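Search posts Search

1/ Notes on the small parts board, the one we call the Doucette. I've been adjusting the layout since February and it has settled enough to write down. Mostly for people who asked about peg fit, and for me when I forget.

2/ The base is white and flat. Small pieces go on top: pegs, a gray gear, some white plates, a few of them with slots. It lies lengthwise on a black tabletop with the short end toward you. I tried it sideways for a couple of weeks and kept reaching across one piece to get to another.

3/ White base, black table was a late change. The old base was a beige offcut and the white plates disappeared on it unless the lamp was low. They still get a bit lost on white, to be fair. The gray pieces don't.

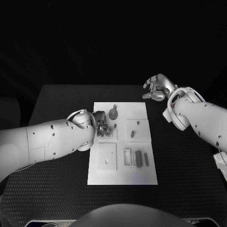
The gear stays at the far end, near the middle. It used to be in a corner, where I'd knock it with my sleeve every time I went for something else. It needs clear space on all sides because you pick it up by the rim.

4/ Peg fit. The first set of holes was too tight. You could get a peg in but you needed pliers to get it out again, and two of them snapped. Opened the holes up a little and now they drop in if you hold them straight. If you hold them at an angle they still catch. I'm leaving it that way.

5/ Small chamfer on the bottom end of each peg. Do this before anything else. I spent a whole evening sanding holes when the problem was a burr on the peg.

6/ Somebody asked why gray and white pegs. The gray ones came from the Vamstead order and the white ones are my older set. Same length on paper. In the hand the white ones are very slightly fatter, so I keep an eye on which goes where.

7/ Slotted plates. The slots started out much too close together and your fingertips hit the next piece over. Wider spacing fixed that.
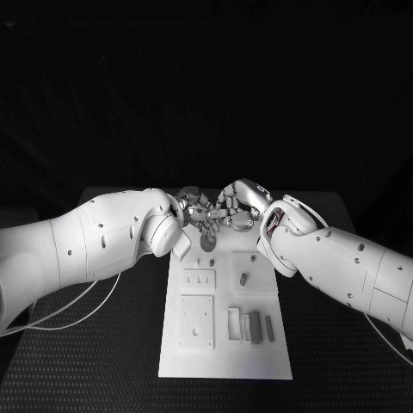
I also stopped gluing the loose pieces. Glue looked tidy, but every layout change meant scraping. Now if a block gets nudged I push it back.

8/ The order I work in at the moment: gear first, then the upright pegs, then whatever goes in the slots. Slots last, as those pieces stick up and you end up brushing them. I had it the other way around in the Imton notes I posted before. Ignore those.

9/ Marking positions: I tried pencil outlines. They smudge and after a while the base looks dirty. A printed sheet with outlines was better but it curled at the corners in damp weather. Currently no outlines at all, just a drawing taped to the wall.

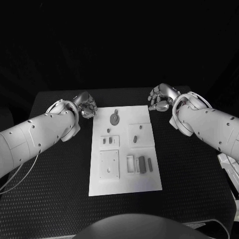
Gray disc near the top center, slotted plate down the left side.

10/ Lighting. With the lights behind me off and just the table lit I can see the slots much better. With the ceiling light on everything white flattens out. It does make the rest of the room useless, so find your spare pegs before you switch off.

11/ Storage. Pegs go in a screw-top jar, plates in a flat tin with a piece of foam. I bag the gears separately. One full set is 47 pieces with the spares, and it takes me roughly 6 minutes to put it all away if I don't talk to anyone.

12/ Still not happy with the square plates. There's a fine line between a plate that sits flat and one that rocks when you press on one side. Mine rock. Felt underneath made it worse. Next try is a thinner plate.
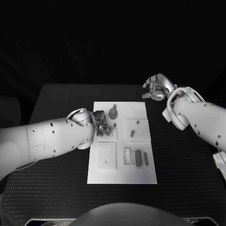
13/ Drastham people: I'm bringing 4 spare sets on 2022-12-05. Bring your own container. The pegs will be mixed gray and white, so sort them before you start.

14/ Will post hole sizes once I've measured them properly. The numbers on my drawing are from before I opened them up.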